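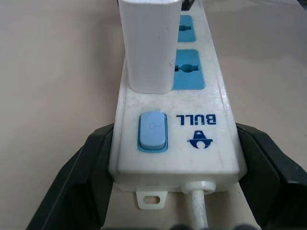

Where Does Electricity Come From?

Flip a switch and the light comes on. Easy, right? But I always wondered what was going on inside the wall, so one Monday I went and asked my neighbor Iolo Ruddock, who used to fix power lines (he has the best stories!).

Everything around you is made of atoms, and they're far too small to see. Atoms have even tinier bits called electrons. In metals like copper, some electrons can move from one atom to the next. Get lots of them drifting the same way and you have an electric current.

So what gives them a push? At a power station, a big machine called a generator spins magnets near coils of wire. Wind can turn it, or falling water, or steam. I once visited the little water station at Crabtree, and the hum made my teeth buzz – I loved it.

Then the power travels along thick cables, sometimes for hundreds of miles, until it gets to your street and into your home.

Plastic doesn't let current through easily, so wires wear a plastic coat. Your body does let it through, and a shock can hurt you very badly. Never poke anything into an outlet, and keep drinks well away – even if you're 6 and very careful!

Next time: why does a balloon stick to your hair?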